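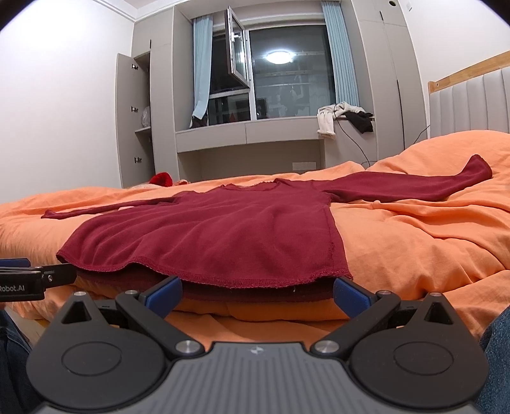

The Kurnarville Textile Reuse Service has published its winter collection results. Residents donated 2,560 pounds of clothing and household fabric in December, the highest monthly total since the service opened. Knitwear made up the largest share. A ribbed top like the dark red one shown, with long sleeves and a round neckline, belongs in the knitwear bin and should be handed in flat or loosely folded.

2/ Of the items received, 1,325 were suitable for direct resale at the Uvetti Street shop. Proceeds support the winter coat program, which supplied 264 coats to households in the county this season.

3/ Items that cannot be resold are sent to our sorting partner, Gyamfi Fiber, where they are graded by material. Cotton is cut for wiping cloths. Wool and wool blends are shredded for insulation.

4/ We continue to receive pieces that cannot enter either stream. Please do not donate clothing that is damp, moldy, or stained with oil or paint. One damp bag can spoil a full cart, and the cost of disposal falls on the service.

5/ Minor wear is acceptable. Missing buttons, loose hems, and small holes along a seam can be repaired at the Detura workshop. Please leave a note in the bag if a repair is needed – a slip of paper is enough.

6/ Shoes must be tied or banded in pairs. Single shoes are no longer accepted at any location. Pillows, comforters, and mattress covers are also excluded, as the sorting line is not equipped for filled goods.

7/ The drop-off limit remains 60 pounds per household per visit. Schools, churches, and businesses with larger amounts should call the front desk to arrange a pickup. Pickups are booked in the order received.

8/ Revised hours for the Uvetti Street shop take effect on February 2, 2022. The shop will open one hour later in the morning and close at the same time as before. Hours at the drop-off sites are unchanged – bins may be used whenever the gates are open.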